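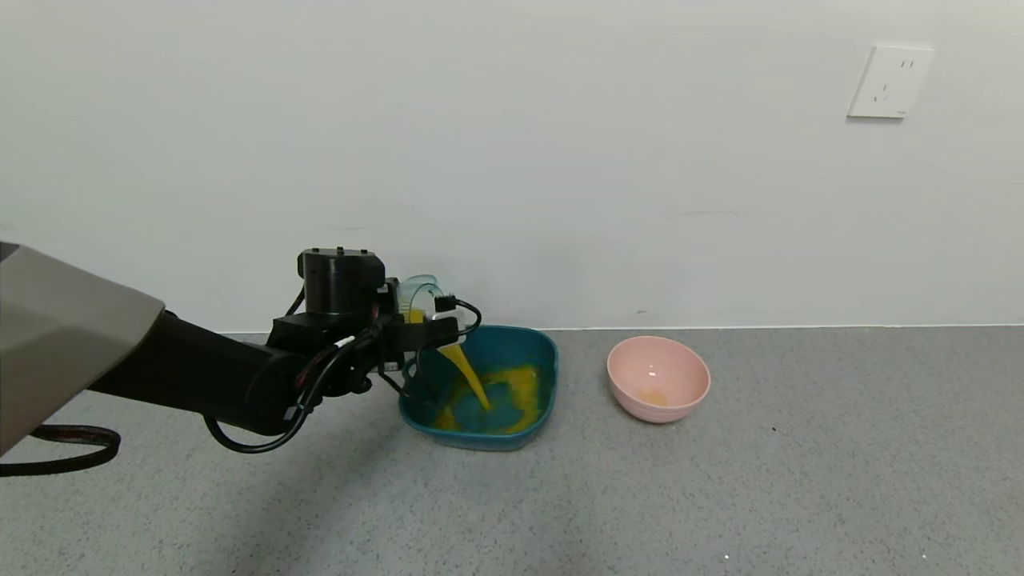 Okness 角球记录是一份关于业余足球联赛角球的表格数据,收录 400 场比赛中的 3327 次角球,跨 6 个赛季。每一行是一次角球,从主罚队员触球开始,到球出界、被门将控制、进球、裁判鸣哨或防守方把球推过中线为止。数据分成几张互相引用的表,角球表指向比赛表,比赛表指向球队表,而二次角球又会指回角球表里的上一行。最后这种引用初次用的人容易看漏,它的走法和图里前臂下方那根黑色线缆差不多,往地面垂下去,再绕上来回到腕部。做连接查询时请先读下面的“表之间的关系”一节,否则同一段进攻会被重复计算。

数据来源

比赛录像来自 Okness 地区联赛各俱乐部的存档。机位不统一,多数是看台高处的单机位,少数客场比赛只有底线后方的手持录像。Drusstead 和 Ganlow 两家俱乐部的存档最全,主场比赛几乎没有缺失。Sung 的存档在前几个赛季缺得比较多,原因是旧硬盘损坏,后来从客队那边补回了一部分。补回的比赛在比赛表中标为 source=away。

录像本身不随本数据发布。我们只发布标注结果,以及每场比赛的录像时长和机位类型。需要原始录像的请直接联系相应俱乐部,是否提供由俱乐部决定。

收录标准如下。比赛必须是联赛正赛,友谊赛和季前赛不收。录像必须覆盖上下半场,中间断开的时间如果影响到任何一次角球,整场不收。因天气或灯光中止的比赛不收,即使后来择日重赛,也只收重赛的那一场。

文件

corners.csv 角球表,3327 行,不含表头。
matches.csv 比赛表,400 行。
teams.csv 球队表,含球队代码、主场名称和场地尺寸。
chains.csv 二次角球的对应关系。
changes.txt 修订记录。

所有文件均为 UTF-8 编码,逗号分隔,换行为 LF。空值一律留空,不写 NA 或 -1。早期版本里有用 -1 表示未知的情况,如果您手上的文件里还有 -1,说明是旧版,请重新下载。

角球表字段

corner_id:角球编号,全表唯一。编号不连续,复核时删掉的行不会补号。

match_id:比赛编号,对应比赛表。

team:主罚一方的球队代码。

side:主罚位置,left 或 right,以进攻方面向球门时的左右为准。请注意这与电视转播常见的说法一致,与部分教练员表格的说法相反。

clock:比赛时间,以秒为单位,上下半场分别从零计。补时阶段继续往上累计,不另设字段。

half:上半场或下半场。

foot:主罚脚,left、right 或留空。手持录像里看不清时留空。

delivery:出球方式,取值为 inswing(内旋)、outswing(外旋)、straight(平直)、short(短传配合)。短传配合以第一脚传球是否传给禁区外的队友为准,后续怎样处理不影响这一字段。

zone:首个落点或首次触球所在的区域,取值为 near(近门柱)、centre(小禁区中部)、far(远门柱)、edge(禁区前沿)、other。短传配合时记录的是球第一次进入禁区时的区域,没有进入禁区则留空。

first_touch:首次触球方,att、def 或 gk。直接出界的留空。

marking:防守方式,zonal(区域)、man(盯人)、mixed(混合)。这一字段最难标,见“已知问题”。

post_near、post_far:近门柱和远门柱在出球时是否有防守队员站位,取值 yes 或 no,看不清时留空。

result:结果,取值为 goal、shot、cleared、gk_held、foul_att、foul_def、out、corner_again。其中 shot 指有射门但未进球;同时出现射门和二次角球时,记 corner_again,射门信息写入 shot_before。

shot_before:见上一条,yes 或留空。

wind:比赛当天的风力说明,取自俱乐部赛后报告的原文分类,无报告的留空。这一项没有经过核对。

比赛表字段

match_id、season、home、away、goals_home、goals_away、source、camera、surface。

season 用 s1 到 s6 表示,不写年份,这是俱乐部方面的要求。camera 取值为 stand(看台)或 line(底线手持)。surface 取值为 grass 或 artificial。Ganlow 主场在收录期间从天然草换成了人工草,因此该队主场的 surface 前后不一致,不是录入错误。

表之间的关系

角球表用 match_id 连到比赛表,比赛表用 home 和 away 连到球队表。角球表的 team 必然等于该场的 home 或 away,读入时可以用这一条做检查。

二次角球指前一次角球的 result 为 corner_again,紧接着由同一队再次主罚的角球。chains.csv 每行有两个字段:prev_id 和 next_id。连续多次的角球写成多行,首尾相接。如果只想统计独立的定位球机会,请只保留没有作为 next_id 出现过的角球。如果想统计每次角球的结果,全部保留即可。两种口径得到的进球率不一样,引用时请注明用的是哪一种。

标注过程

每场比赛由 2 名标注者各自看完,互不讨论,然后由程序对齐。对齐的依据是比赛时间和主罚方。两份标注一致的字段直接写入,不一致的由第三人看录像裁定。裁定者看得到前两份标注,这一点可能使裁定结果偏向其中一份,使用者应当知道。

标注者都看过联赛比赛,大多数自己踢过,但没有要求具备教练资格。开始之前先用一批不收入数据的比赛练习,练习结果不公开。

标注顺序按赛季打乱,避免某个人集中标注某一支球队。Drusstead 的几场比赛例外,那批录像到得晚,是最后统一标的。

已知问题

一、marking 字段分歧较多。业余比赛里防守队员的站位经常介于区域和盯人之间,底线手持录像又看不全禁区,所以 mixed 的用法在不同标注者之间不完全一致。如果您的分析主要依赖这一字段,建议只用 camera 为 stand 的比赛。

二、主罚脚与出球方式之间存在少量矛盾,例如左侧主罚、右脚、标为外旋。逐条复核后确认其中一部分是真实情况(用脚外侧出球),其余改正。仍然有遗漏的可能。

三、clock 在部分录像中由录像时间换算得来。录像没有拍到开球时,以裁判第一次可见的鸣哨为参照,误差无法确定。不建议用这一字段做精确到秒的分析,按时间段分组没有问题。

四、Sung 主场的场地比联赛其他场地窄,角旗到近门柱的距离也相应较短。直接比较各队内旋球的效果时,场地差异会混进来。场地尺寸见球队表。

五、缺失比赛不是随机的。大比分失利的一方有时没有保留录像,早期赛季尤其如此。由此得出的每场角球数和进球数不应当作全联赛的平均值。

适用范围

这份数据适合用来看业余比赛中角球的落点、出球方式和结果之间的关系,也适合教学,例如讲条件概率或者数据连接。也有教练员拿它来给球队做赛前准备,这样用时请记得阵容每个赛季变动很大,s1 的习惯说明不了现在。

不适合用来评价个人。表里没有球员姓名和号码,也没有可以推出主罚者身份的字段。请不要把本数据与阵容名单合并后发布。不适合直接套用到职业比赛,业余门将出击的范围和裁判对推搡的尺度都不同。本数据也不得用于博彩产品,这一条写在许可条款里。

隐私

联赛中有未成年的替补队员参加比赛,所以我们从一开始就没有记录任何个人信息。wind 字段取自赛后报告,只保留分类,报告正文中的人名和伤病情况没有录入。俱乐部可以要求撤下本队的比赛,撤下后下一版中相应的行会删除,编号不再使用。

读入时的检查

读入后建议核对以下几项:角球表行数为 3327;比赛表行数为 400;每个 match_id 都能在比赛表中找到;没有角球的比赛也保留在比赛表里,因此反过来不成立;chains.csv 中的 prev_id 对应的 result 都是 corner_again。最后一项反过来也不成立,半场结束前获得但未能主罚的角球没有后续行。

用电子表格软件打开 corners.csv 时,有些软件会把 corner_id 开头的零去掉,导致和 chains.csv 对不上。请在导入时把编号列设为文本。

修订

当前版本修正了 Ganlow 主场若干比赛左右颠倒的问题,补入了 Drusstead 晚到的录像,删去了 wind 中两种含义重复的分类。上一版中的 keeper_out 字段(门将是否出击)已经取消,原因是底线录像里判断不了,留着空值太多。旧版不再提供下载。

每年一月整理一次收到的更正意见,其他时间只改会导致文件读不进去的错误。

更正意见请附上 corner_id 和您认为正确的取值。只说“某场比赛数目不对”的来信我们很难处理,请至少给出 match_id 和半场。涉及 marking 的意见,除非有看台机位的录像可对照,一般不改。

许可

标注数据可以用于研究、教学和俱乐部内部训练,可以修改和再分发,须注明出处并保留本说明文件。引用时写“Okness 角球记录”并注明所用版本和二次角球的统计口径。录像版权归各俱乐部所有,不在本许可范围内。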